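Ticket: Encounter counts too high in the physician productivity report
Opened by: Kelly Pacheco, clinic operations, Disturton
Assigned to: Primo Tedesco
Product: Jindell Compensation Reports
Priority: High
Status: Pending confirmation

Description

The March productivity report for the Disturton clinic shows more encounters than our schedule does. The schedule has 1,144 completed visits for the month. The report has 1,453. Physicians at this site are paid partly on visit volume, so the report feeds straight into their pay statements. I have put the statements on hold.

I ran the report again with the same settings and got the same total. The Cavalcanti clinic looks right as far as I can tell, but I only checked two physicians there.

Steps to reproduce
Log in with a site manager account.
Go to Reports, then Physician Productivity.
Choose Disturton, March, all physicians, all visit types.
Run the report and compare the total with the completed visits list.

Log

Primo Tedesco
I can reproduce this. Please don't release the statements. Can you tell me whether nurse visits are being billed under a physician at your site, and whether that changed recently?

Kelly Pacheco
Yes. Nurse visits for blood pressure checks and injections are billed under the supervising physician. That has not changed. They are supposed to be left out of the physician's count, and they were left out in the reports before this one.

Primo Tedesco
Thanks. I looked at the nurse visits first and they are being left out correctly. The extra rows are something else. When a claim is sent back by the payer and resubmitted, Vuleck gives it a new claim number. The report is meant to match on the encounter number and keep only the latest claim. For Disturton it is matching on the claim number, so the original and the resubmission are both counted. A few visits appear 3 times where the claim went out twice more.

Kelly Pacheco
We did have a lot of claims sent back that month. One payer changed its rules on the modifier for same-day visits and we had to redo a batch. Why would Cavalcanti be fine?

Primo Tedesco
Cavalcanti still uses the old export from Vuleck, where the encounter number is in the first column. Disturton was moved to the new export, and the first column there is the claim number. The report reads the first column whatever it is called. I have changed the mapping for Disturton so that it reads the encounter number by name.

Workaround until the fix is live: in the report filters, set Claim Status to "Final only". This drops the replaced claims. It also drops visits still waiting on a payer, so don't use it for pay.

Kelly Pacheco
Tried the filter. The total came out below the schedule, as you said it would. I will wait for the fix.

Primo Tedesco
The mapping change went in on 22nd June. The report has to be rebuilt before the new totals show. Go to Reports, Maintenance, Rebuild, and choose Disturton only. Leave "Rebuild visit weights" unchecked, or any manual changes to the weights for procedures will be lost. Sign out and back in when it finishes.

If the total still does not match, please attach the export file itself, not a printout. I need the column headings.

Attachments (2)

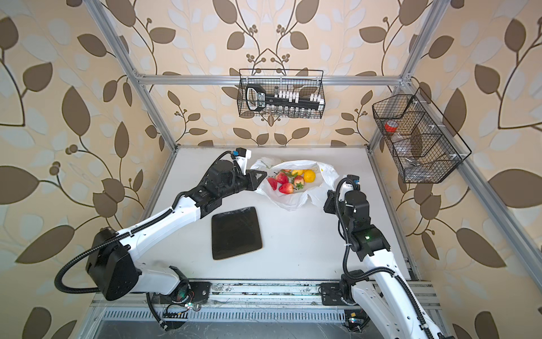
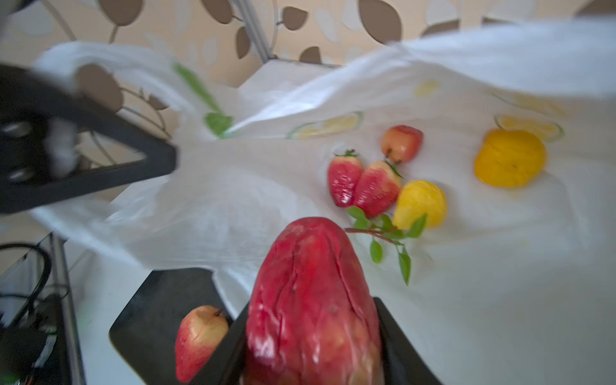
Kelly Pacheco
Rebuilt and signed back in. Disturton now shows 1,144 for March, the same as the schedule. I checked the doctor with the most resubmitted claims line by line and each visit is there once. Before I release the statements, can you confirm whether the bonus threshold is worked out again from the new total, or whether I have to reset it for each physician? Last time we corrected a count, the visits changed and the threshold stayed where it was.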